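Office cabinets at the end of a desk row – keep the doors or take them off?
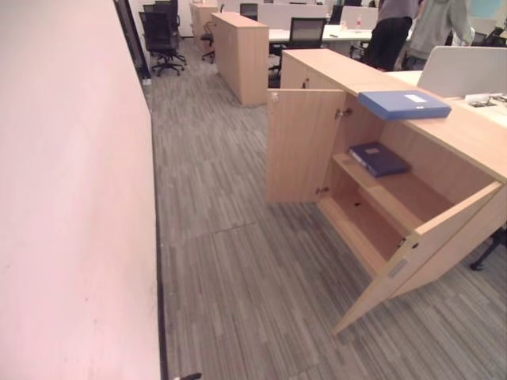
Kamlesh Dixit
Office coordinator, Tarnville
Original poster

Hi all, long time reader, second time posting. We moved into our new floor in Tarnville and I've been handed the storage question, lucky me. We've got these wood-grain cabinets with two doors and one shelf in the middle, and the plan (not my plan) was to put one at the end of a desk row and let people keep their file boxes in it.

My trouble is the doors. With the left one open it swings out toward the aisle, and the aisle is where everybody walks, usually looking at a phone. I've caught my hip on it twice already. The other one opens out too, so whoever sits at that last desk has to scoot over.

So what would you do? Take the doors off, turn the cabinet, or just get rid of them and buy open shelves? I have up to $265 per row, so nothing fancy. We're still putting things away, which means now is the time to change it.

filebox_fran
Leave the doors on! I took ours off at my last job and within a month it looked like a yard sale. People will put anything on an open shelf. Shoes. A toaster. At least with doors you can shut it all away when visitors come through.

What's going in there, just boxes? The dark blue one on the shelf looks like it has plenty of room.

Kamlesh Dixit
Mostly boxes, yes. We use navy for the closed projects and the lighter blue for the ones still running, like the one sitting on top. The Negi paperwork alone is 17 boxes, and that's after I threw out a pile of duplicates.

mirlow_mike
Have to disagree with Fran. Doors on an aisle are a pain every single day, and a messy shelf is a pain when the boss walks by. Pick the one that hurts less. When I was at the Mirlow office we turned every cabinet so the back faced the walkway and the doors opened toward the desks. Took an afternoon. People grumbled about reaching around, then they got used to it.

filebox_fran
And then whoever has the end desk gets doors in their lap all day. No thank you, I've been that person.

mirlow_mike
Only if they leave them open, Fran!

Abhishek Awasthi
Facilities, two floors, 30 desks each
I'm somewhere between you two. Before you unscrew anything, look at the hinges. Some will let you move the door to the other side, and some just won't, the holes aren't there. If you do take a door off, keep the screws in a labeled bag taped inside the cabinet. I have a jar with maybe 1,000 mystery screws in it and it does me no good at all.

Also, that bottom compartment is empty – I'd put the heavy boxes down there first. A cabinet with everything up high or on the lid is a tippy cabinet. And what's the hole in the base for? If it's a cable hole I'd stick a plug in it so pens don't vanish.

Kamlesh Dixit
No idea on the hole, they came that way. I'll get down on the floor and look. Good point on the weight, I had been filling from the shelf because it's easier on my back (I know, I know).

I do like the wood look next to the white desks and dividers, by the way, so I'd rather keep them than start over.

carpet_tile_carl
Nobody has mentioned the floor. You've got striped carpet tile there. Lift the cabinet when you move it, don't drag it, or you'll pull up a corner at a seam and then you have a whole new trip hazard. Ask me how I know.

And are the ones farther back staying in the middle like that? I'd push those against something before I worried about hinges.

Kamlesh Dixit
No, those two still need a home! One is supposed to go along the far wall and the other one we're arguing about. The Nustitz team wants it by the printer. Same with the chairs, they're all over the place until I get everybody assigned.

mirlow_mike
Get the Nustitz people to carry it then.

filebox_fran
OK here's my compromise. Keep both doors, turn the cabinet on one row only, and try it until May. If the end desk person hates it, turn it back. You've spent zero dollars.

Abhishek Awasthi
I'd go along with that. Soft-close hinges later if there's money left, but check the fit first.

Kamlesh Dixit
Sold. I'll turn the first one tomorrow with Carl's no-dragging rule and post again once people have had time to complain. If anybody has a label style that stays put on box lids, I'd love to hear it, ours keep peeling at the corners.

carpet_tile_carl
Wipe the lid with rubbing alcohol first and let it dry before you stick anything on.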